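Inheriting furniture is a little like inheriting a political position. You didn't choose it, and now you have to defend it to guests.

The good sofa came to us in April, along with its table and 49 pages of handwritten care instructions from my aunt Fotini. Page one forbids sitting.
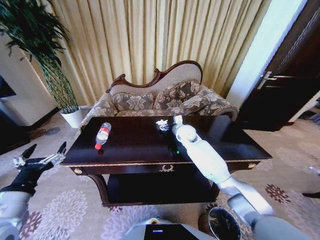
My theory of living rooms is that every flat surface is a shelf until somebody important is due. Ours gets cleared on Saturdays and has filled up again by Sunday lunch. I had assumed that serious furniture would improve us. A table with a gold trim band and a wreath on its drawer handle ought to inspire some manners, and yet there's the water bottle, flat on its side on the glossy top, red cap and all. Aunt Fotini would need to lie down, though not on the sofa.

The drawer, by the way, is where I keep the coasters. They're in excellent condition.

Callum wants to swap the lot for something from Skutari that you can wipe with a sponge. I said I'd think about it. I've been thinking about it while polishing the top with the approved cloth (page 12), in the approved direction, and I'm sorry to report that I've started to enjoy it.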